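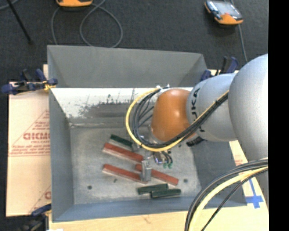
Three red blocks in a metal bin

Home News Auditions Crew Calls Training Contact

Filed under: Casting / Film / Paid

16 January 2022
By Fatemeh Soltani

Open call: actors for Atulden, a feature film shooting in Ollness

I have read a lot of casting notices over the years, and I used to answer them. Most of them promised me things. "A career-making role." "Major festival interest." "The next big thing in American independent film." I once drove four hours for a career-making role and it was a man being hit by a door.

So I'm going to try to write this one without any of that. Workunent is making a feature film called Atulden. We need actors for nine speaking parts. We do not have a distributor. We do not have festival interest, and I don't know what festival interest would even mean for a film that hasn't been shot. We have a finished script, a director, a small crew and enough money to pay people, and the rest you should treat as unknown.

What it is

Atulden is a drama set in a small town during the week after a radio station closes. The station's last overnight host, Makori, has been told she can stay in the building until the lease is up, and she keeps broadcasting even though the transmitter has been switched off. People in town start coming by to be interviewed. That is most of the plot. The script is 70 pages and a lot of it is two people talking across a desk.

If you have been told that two people talking across a desk is easy to act, I'd be careful about whoever told you.

The parts

Makori, late 50s to late 60s. The lead, in nearly every scene. Dry, good at listening, not as wise as she thinks. We are looking for a woman with stage or screen experience, though I don't much care which. Please do not audition for this part with a "radio voice." The script says she has an ordinary one and the director means it.

Dell, 30s. Her former producer, who now sells phone plans. He is the closest thing to a villain and he is polite the whole way through. Every actor I have met wants to play him with menace. There's no menace on the page. He thinks he is helping.

Ruth, 70s. Has called in to the show every week for years and has never met Makori. One long scene, one short one. This is a hard part and I expect it will take us the longest to fill.

Teo, 18 to 22, must be 18 by the first day of shooting. He wants to be famous and isn't sure at what. He should be funny, and he should not know that he is.

The Landlord, 40s to 60s, any gender. Three scenes, mostly on stairs. Some of the stairs are steep, so tell me if that is a problem and we will look at restaging it.

Four Visitors, any adult age, any gender. Each has one interview scene of between three and six pages. If you're new to film and want something to get your teeth into, look at these before the bigger parts. They have the better speeches.

We will consider actors of any background for every part. I know every notice says so. You are welcome to ask at the audition who we have already met for a role and how the decisions are being made, and I'll tell you what I can without giving out names.

Dates and hours

The shoot is 24 days in May, all of it in and near Ollness. Makori is needed on almost all of them. Dell is needed for about half. The Visitors work one or two days each, plus a rehearsal day.

The schedule says ten-hour days including a meal break. I have never worked on a film where the schedule turned out to be right, so leave yourself some room in the evening. If we go over, the overtime is in the contract and you get it without having to ask. Most of the work is at night, as you'd guess from the story. If you are someone who falls apart without sleep, think about that now and not in the second week.

Money

Principal parts are paid $1000 a week. Visitors are paid by the day, and the daily rate will be in writing before you read for us. Rehearsals are paid at the same rate as shooting. We cover travel to Ollness from anywhere in the state and a room for anyone who lives too far away to go home at night. The rooms are plain. Nobody will be asked to share unless they want to.

There is no "deferred" portion. I've signed contracts with deferred pay in them and I am still waiting. There are no points in the profits either, as I'd feel silly offering a share of something I don't expect to see.

You will never be asked to pay for anything. There is no registration fee, no headshot package, no workshop that happens to improve your chances. If you get a message that uses the name of this film and asks for a card number, it isn't from us and I would like to hear about it.

What I'd like you to send

A short email with your name, the part or parts you're interested in, where you live and whether you are free in May. Attach one photo that looks like you do this month. It can be a phone photo. I've met too many people who turned out to be the older cousin of their headshot.

Send a list of what you have done, if you've done things. Leave it out if you haven't. Please don't pad it. I don't hold an empty résumé against anyone, but I do tend to check the full ones.

Then a recording of yourself, two minutes or less, telling me about a time you changed your mind. It doesn't need lighting. Don't perform it – just tell it. It doesn't have to be a big subject. I don't need a showreel and probably won't watch it, because a showreel mostly tells me who you know that can edit.

Things I'm wary of

Cover letters that say you are passionate. I'm sure you are. It doesn't help me sort one person from the next.

Actors who say they will "do anything" for a part. I don't want you to do anything. I want you to learn the lines and turn up.

Staying in character off camera. The director is neutral on this and I'm not. If you need to be called by the part's name at lunch, we are likely to be a bad fit.

Follower counts. Somebody will tell us at some point that we should have cast for them. I haven't seen much proof that people who follow an actor's phone videos go on to buy a ticket to a slow film about a radio station, and until I do, leave the number off.

How the auditions work

I watch every recording myself. Those we want to meet will be sent two scenes and a full script, so you can judge whether it's any good before you give up a day for it. If you read it and don't like it, say so and drop out. I won't be offended, and I'd be curious to know which page lost you.

Meetings are in person in Ollness or by video. I'm told video auditions put people at a disadvantage and I'm also told they don't, so pick whichever one you like. You will read with another actor and not with me, as I'm terrible. There will be three people in the room at most, and you'll have their names ahead of time. None of the parts involve nudity or stunts, and nobody will bring up either one on the day.

Everyone who meets us gets an answer, including a no. If you send a recording and we don't ask to meet you, you'll get a short email saying that. It will be a form letter. I have looked for a kinder way to do it and they all seem to be the same letter with more adjectives.

Will this do anything for your career? I don't know. I'd distrust anybody who said yes. You'll have some days of paid work, a decent part and a copy of your own scenes once the edit is locked, whether or not the film ever goes anywhere.

Write to Fatemeh Soltani, casting, at the Workunent office, using the contact page on this site. Put "Atulden" and the name of the part in the subject line. Agents may write on behalf of clients, but the recording has to come from the actor.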